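Living with the box room

8 min read

Every house I've lived in has had one room that never quite got a job. In my current place it's the box room at the back, seven feet across at its widest and with a chimney breast taking a great bite out of one wall. For years it held the ironing board, a rolled-up rug and a single mattress we were keeping for guests (who always chose the sofa, very sensibly).

Last November I decided it was going to be a study. A proper one, with a door I could close! I'd been writing at the kitchen table, shifting my papers every time someone wanted toast, and I was fed up with finding jam on my notes.

I started with the walls, and that was a mistake. I painted the whole lot a dark green called Yau, which looked gorgeous on the sample card and rather like the bottom of a pond once it was up. The room faces north and the window is small. I lived with it for a fortnight, then kept the green on the chimney breast and took everything else back to a warm off-white. Much better, and I still get my bit of drama when I walk in.

Then the desk. I'd fallen for one in the Parovico showroom, all curved edges and slim little drawers, but it was £1,439 and far too deep. You need to be able to push your chair back without hitting the wall behind you, and I'd have been climbing in over the arm. In the end a local joinery firm, Bunell, built a worktop straight into the alcove for £400, including the brackets and a shelf above. It's only as deep as my forearm plus a bit, and I haven't wished for more.

If you're measuring up for something similar, do it at three heights. My alcove is noticeably wider at the skirting than it is at elbow level, and old walls lean in all sorts of directions. Take the sockets into account too, and decide where the lamp is going before anyone turns up with a saw. I didn't, and my only double socket ended up behind the filing drawers, so I had to pay an electrician to come and move it.

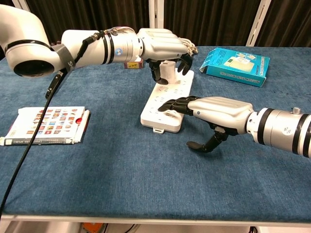 Words by our small spaces columnist
March 2025

Storage was the next battle. I went up, with Skirura shelving running right to the ceiling on the short wall, and the top two rows are for things I need once a year: tax papers, Christmas cards, the good wrapping paper. Everyday bits live between my knee and my shoulder. I did try baskets on the floor and kicked them constantly.

The whole room came to £1,683 by the time I'd bought a blind and a decent chair, and the chair was the part I grumbled about most and now love best. I left the floorboards bare, with the old rug cut down and bound at the edges. It's a bit wonky on the window side, but my feet are warm.

What I haven't solved is the guest mattress. It's currently standing up behind our bedroom door, and I'm open to suggestions.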